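Search the forum Go Advanced search

Best way to set up a small folding and sorting table on a loft landing?

Hedvika Kolář

Hi all! We have a mezzanine at the top of our stairs that has done nothing since we moved in except collect dust and one dead fern. Last month I finally put a table up there and I am so happy with it that I want to do the whole thing properly, so I'm hoping some of you have a similar spot and can tell me what worked.

The plan is a sorting station. I run a little seed and bulb swap called Kolari (it's me and my sister, don't picture a warehouse) and everything that comes in needs to be unpacked, checked, bagged up again and sent on. Until July I was doing all this on the kitchen counter, which meant clearing it away every time anyone wanted toast. Now I can leave a half-done job sitting there overnight and go back to it with my coffee. Bliss!

What I've got so far is a plain white rectangular table with a smooth top, a bit marbled if you look closely, and one of those round gray cable holes near a corner. It stands close to the railing, with a brick wall to one side. The floor is long reddish-brown wood planks with a proper shine on them, and I love that floor more than some of my relatives.

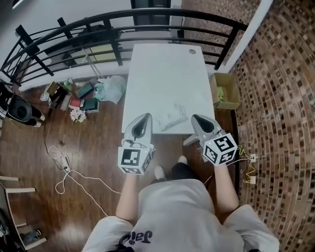 My trouble is mostly the plastic bags. They arrive crumpled, they're light as anything, and I want to flatten and reuse as many as I can. I smooth one out, turn around for the next, and the first one has slid off somewhere. Twice I've had one go through the railing and float down to the cabinet below. It's a very pretty thing to watch but then I have to walk down and get it.

So, what I'd love to know:

How do you store flattened bags so you can pull out one at a time? I tried a drawer and it turned into a salad.

Is it better to stand with your back to the railing or face it? I face it now because I like looking out over the downstairs, but I wonder if I'm making the bag problem worse.

What do people do about cords near a work table? The outlets are low on the brick and I have a yellow cable that goes in there and gets itself into a tangle no matter how nicely I lay it out.

And is an open cardboard box okay as the long-term "in" box, or should I get something grown up? I keep it beside the end of the table and it's the perfect height to drop things in, but it is, you know, a cardboard box.

I can spend a bit, but I'd rather use what's in the house. I also can't drill into the brick. We rent, and the landlady is very fond of it. Thank you in advance, I read this board every single morning!

Liesbeth Van Loon

Oh, I love this! A landing is such a good place for a job like that. Mine is over our hallway and I do gift wrapping and mending up there, and I've changed it around so many times that I think I've made most of the mistakes already.

Bags first. Forget flat storage. I flattened bags for a whole winter, I had a stack as neat as a pile of napkins, and every time I pulled one out four came with it. What works for me is folding each one in thirds the long way, pressing the air out with the side of my hand as I go, and then rolling it up from the closed end. The closed end matters! If you start from the open end the air has nowhere to go and you end up with a little pillow. When you get near the top, tuck the last bit into the roll. Then they stand up in a shoebox like cigars. The see-through ones are great this way because you can still tell what size they are, but I keep small and large in separate boxes anyway.

For thin slippery bags, put something under them while you smooth. I use an old cotton dish towel spread over the table, and the difference is huge. Your smooth top is lovely for wiping down and terrible for keeping hold of a plastic bag. A placemat would do if you don't want to cover the whole thing. I also keep a beach stone up there, about the size of a bar of soap, and whatever I've just finished goes under the stone before I reach for the next one. It took me maybe a week to get into the habit and now I do it without thinking.

On facing the railing, I say keep facing it. You like the view, and a spot you enjoy is a spot you'll use. Pull the table back toward you a little so there's a gap between the table edge and the railing, and then close off the bottom part of the railing. I bought two yards of clear fabric netting, cut it down and tied it along the lowest bars with garden twine. You barely notice it from downstairs. It has caught bags, buttons, a thimble and one very surprised moth. If netting isn't your style, a long strip of canvas tied on would look smart against a dark railing, but I didn't want to lose the light.

One thing I'd be strict about is anything heavy near that side. Scissors, jars, the stone! Keep those at the wall end. A bag floating down is sweet and a pair of shears isn't.

The box is fine. I mean it. I used a cardboard one for almost two years. Fold the flaps down inside so they don't catch your sleeve, and run a strip of tape around the top edge because that's where it goes soft. If it's holding bulbs, put a sheet of newspaper in the bottom and change it when it gets grubby. When it finally gives up you get another one for free, and I can't say that about my nice wicker basket, which shed bits all over the carpet.

Please come back and tell us how you get on. I want to hear about the seeds too!

Edith Chambi

I have a Rullov trolley for this and it's brilliant. Three shelves, rolls right under the table. Get one!

Nelly Condori

Adding to what Liesbeth said, and she's dead right about the dish towel - I used a bath mat once and that's even better, though you look a bit odd.

I can help with the cord. I've got a brick wall too and I wasn't allowed to drill either, so I feel your pain. Sticky hooks don't hold on brick, at least not on mine. They look wonderful for a day and then you hear a small thud at night. What I did was leave the wall alone completely and use the table. Run the cable down along the table leg and hold it there with those soft strips that stick to themselves, one near the top and one near the bottom. Then only a short piece crosses from the leg to the outlet, and you can lay that close to the wall where feet don't go.

For the extra length, don't wind it around your hand and elbow. I did it that way for years and the cord always came out twisted like a telephone wire. Make a loop one way, then make the next loop the other way, so it's going over and under. It feels clumsy at first. After the third or fourth go your hands get it, and then the cord drops out straight when you let go, I was so pleased I showed my neighbor! Don't leave a cord bundled up tight while something that heats is running on it, though. If you use a bag sealer up there, let the whole length out.

You said there's a cable hole in the tabletop. Use it! That's what it's for, and it keeps the cord off the part where you work. If yours is at the corner away from the outlets, turn the whole table around. I'm serious, it takes 5 minutes with a second person and it made a bigger difference to mine than anything I bought. Lift it, please, with that floor. Felt pads under the legs too. I paid $4 for a pack and there were enough left over to do the kitchen chairs.

For order of work, I set mine up so everything moves one way. The full box is on my right, I take things out onto the table, do whatever I'm doing in the middle, and finished things go left. Before that I was putting checked stuff down next to unchecked stuff and then checking it again. If you're left-handed flip it. Seeds are small and annoying, so I'd put a shallow tray in the middle, a baking sheet with a rim or similar, and open every packet over the tray. You lose nothing down the railing or between the planks.

And label before you fill. A marker skids all over a bag with bumps in it, but on a flat empty one it's a pleasure. I did 198 bags of dried beans for the Quispe street fair and by the second evening I had a real rhythm going. Put the radio on and don't try to do it all in one sitting. I get up and shake my arms out every half hour or so, otherwise my shoulders let me know the next day.

Hedvika Kolář

You are all wonderful! I turned the table with my sister's help, towel is down, and I rolled bags all through lunch. Liesbeth, the closed end thing is magic, mine were all pillows before and I had no idea why. The loops I still can't do, Nelly, but I'm practicing on a bathrobe belt.

Edith, I looked at the trolley and it's a little wide for where I'd need it, but thank you. Does it come in a narrower one?

Netting is next. I'm going to see what they have at Desent on Saturday and I'll measure the railing first this time.

Edith Chambi

There's a slim one but it only has two shelves. Still good!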